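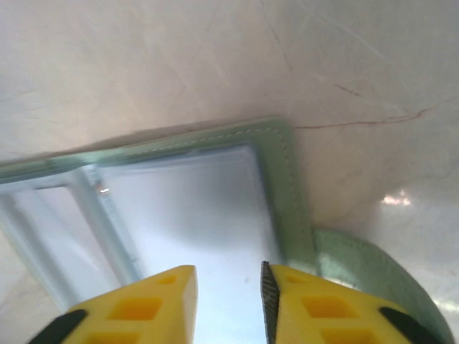
4.3 Thin and reflective objects

Wrist-camera policies tend to lose accuracy in the last few inches before contact, when the target fills most of the view and its outline is no longer complete. We tested this stage separately on flat items. The Volta set holds 116 objects, and we ran 900 grasp attempts on them with the Keltar policy, using the same two-finger gripper throughout. Card holders were among the hardest items. In Figure 3 the clear window of a mint-green holder is washed out by reflected light, and the polished marble under it has a glare spot of its own. The stitched green border gives a much steadier cue, and it stays partly in view beside the yellow fingers. We therefore trained a second version of the policy, Skikach, with a loss term that gives more weight to border pixels and less to saturated regions.

Figure 3. Wrist view with the gripper over a card holder on marble.

Both versions were trained on the same demonstrations for 50 epochs. Skikach did better on items with plastic windows and about the same on plain matte ones. Most of its remaining failures were of 2 kinds: the fingers closed above the item, or they pressed on it and pushed it along the surface. The first kind points to a depth error – the border fixes position in the plane but says little about height. Adding the Lakatos contact signal reduced these cases, at the cost of a slower approach. We did not tune the approach speed for each surface.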